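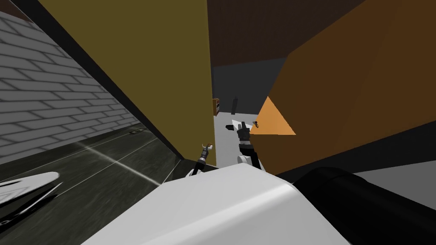 A Review of the Reading Year
2018-12-24
Posted by Felista Khaemba

It has been the custom of this blog to close each year with a statement of what was read, what was abandoned and what will be attempted in the year to come. The present statement covers the period since the last one. Readers who follow these pages for the notes on Rimton and its footpaths are advised that those will resume after the holidays.

A total of 60 books was completed. This is fewer than in the previous year and the shortfall falls almost entirely in the spring, when I moved from the flat in Astby to the present address and most of the shelves remained in boxes until June. During those weeks I depended on the Rimton branch library, which lends for four weeks at a time and permits renewal by telephone. I wish to record my thanks to the staff there. The large print section was reorganised over the summer and is a good deal easier to use than it was, though the travel shelves are still arranged by author and it would help many of us if they were arranged by country.

Of the books completed, the majority were novels. I had undertaken last December to read more history and must report that this undertaking was met only in part. Nine histories were finished, five of them about the sea. The remaining four were a life of a Victorian engineer, two accounts of market towns and a very long study of the salt trade, which I began twice. The second attempt succeeded once I had given up reading it in bed. It is too heavy to hold, and the maps are printed across the fold so that the coast disappears into the spine.

Rereading was permitted this year for the first time. Under the old rule a book could be counted once only, and I had kept to that rule since these reviews began. It was set aside in the summer after correspondence with several readers, one of whom pointed out that I had been rereading the same detective stories every winter and simply leaving them off the list. They are now included. The rule for audiobooks is unchanged: they count if heard from beginning to end, and they do not count if I fell asleep.

Abandoned books are given without titles, as before. It is not the purpose of this review to discourage anyone from a book that did not suit me. The longest of them was put down at page 318, at which point a new narrator was brought in and the story started again from the beginning. I may return to it. Two others were left on the train to Masanja's — my sister-in-law's house, for those who have joined recently — and were not handed in.

The reading group met monthly except in August. Attendance was steady and the November meeting was the fullest we have had, with extra chairs brought through from the kitchen. The book on that occasion was a collection of ghost stories, and opinion was divided on whether the last one belonged in it. The group has agreed to try poetry in the spring. I voted against this and have accepted the result.

A word on the notebook. Several readers have asked how the list is kept. It is kept by hand, in pencil, in an ordinary ruled exercise book, with the title, the author, the date finished and one line of comment. I tried a spreadsheet in January and gave it up by February. The comments became too long, and it was no pleasure to look back over them.

For the coming year the following is intended. There will be at least one book in translation each month. The histories will be continued, with more attention to places inland. The unread books already in the house will be given priority over new purchases, birthdays excepted. A fuller list of titles, with the comments copied out, will be posted in the new year when I have finished typing it.

Suggestions remain welcome and may be left in the usual place. Anyone who lent me the blue paperback of Welsh short stories is asked to get in touch, as there is no name inside it and I should like to give it back.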